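From: Tove Stougaard
To: nerkside-print list
Subject: Re: [nerkside-print] Magenta drifting on uncoated stock

On Monday, Rommel Villanueva wrote:

> We have been getting a warm shift in solid magenta on the uncoated
> 120 gsm sheet. It looks fine off the press and by the next morning
> it has gone dull and slightly red. Same file on the coated sheet is
> all right. I have recalibrated twice with the Millov profile and it
> makes no difference. Ea thinks it is the ink batch. Is anybody else
> seeing this, and is there any point in me making a new profile?
>
> Also, does the list have a view on how long to wait before reading
> the patches? The manual says nothing useful.

Rommel,

Taking the second question first, as the answer to it probably disposes of the first. Wait overnight. I used to read uncoated charts after 60 minutes and the numbers were repeatable, so I assumed they were right. They were repeatable because I was always making the same mistake. Perrine Courtois went through this with me when we set up the Fulton and her readings of the same chart at one hour and at the following morning differed by almost 4 delta E in the magenta solid. Cyan and black hardly moved. Yellow moved a little, but you will not see it by eye.

What you are describing is ordinary dry-back. On an uncoated sheet the vehicle goes down into the fibres and takes some of the pigment with it. The surface roughens as the film thins, more white light is scattered back from the top, and the density drops. Magenta shows it worst to the eye because a small loss of density there also looks like a change of hue. On the coated sheet the film stays on top and there is far less to lose.

So a profile made from wet charts describes a print that exists for an hour. Recalibrating against it will put you back in the same place every time, and I think that is what has happened to you twice.

I would do the following before making anything new.

Print the short chart on the uncoated sheet, two copies, from the middle of a run. Leave out the first dozen sheets. Lay them flat, face up and separate. Do not stack them, as stacked sheets dry unevenly and you will see it in the readings.

Read one copy straight away and again after 60 minutes. Read the other only the next morning, with a few sheets of the same unprinted stock underneath as backing. If you put it on the bench, the bench colour will come through at that weight. Then compare a* and b* as well as density. Density alone will tell you the solid has become weaker and will not tell you which way it has gone.
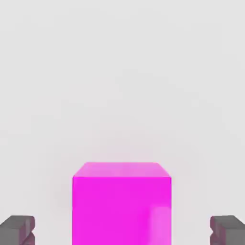

If the shift between the one hour and the overnight readings is about the same size as your complaint, it is dry-back and the ink batch can be left out of it. If the overnight reading agrees with the early one and both are off target, then I would start to look at the batch. Ea may be right, but she can test it in an afternoon: draw down the old and the new ink side by side on the same sheet with the same bar, and read both the next day. If there is no old ink left, ask the supplier for a retained sample. Cárdenas have always sent me one without argument, although it can take a while.

Two other things can give a similar result and are worth ruling out.

The first is measurement mode. If the instrument is on M0 and the profile was built on M1, the brightener in the paper will be counted differently and the whole sheet will seem to shift in b*. Our uncoated stock is full of brightener and the coated one has much less, so this would also give you a difference between the two papers. The mode is saved in the header of the measurement file, so open it in a text editor and look. Do not trust the setting shown in the software, which resets itself to M0 after an update on the version we have.

The second is humidity. Our room sits at 40 per cent in January with the heating on, and the paper comes out of an unheated store. If you open a ream and print on it the same morning, the sheet is still changing while the ink is drying. I keep one opened ream in the press room for a day beforehand. Endang Nasution keeps hers there all the time and gets steadier results than I do, but she has the space.

As for a new profile: yes, but only once you have the overnight readings, and only for the uncoated sheet. Leave the coated one alone if it is behaving. Keep the total ink limit where it is for the first attempt. People tend to raise the magenta curve at the same time to make up for the loss, and then the correction has been applied twice and the skin tones go pink. Let the profile do it. If the solid still looks weak after that, raise the limit by 2 per cent and print the chart again from the start.

There is a limit to what a profile can recover. The gamut of a dry uncoated sheet is small and the strongest magentas will be outside it whatever you do. For jobs where the client has approved a screen proof, I now send a dry printed patch as well – on the actual stock, at least a day old – and get that signed before the run. It has cost me some time and saved rather more in reprints.

On soft proofing, turn on paper white simulation. It looks dreadful for the first minute and then your eye settles. Without it you are comparing a dull sheet with a glowing screen and magenta will lose every time.

If you send me the two measurement files off list I will plot them against ours. Please send the raw text exports and not the screen captures, and put the reading times in the file names.

Tove

--
nerkside-print mailing list
Attachments over the size limit are held for moderation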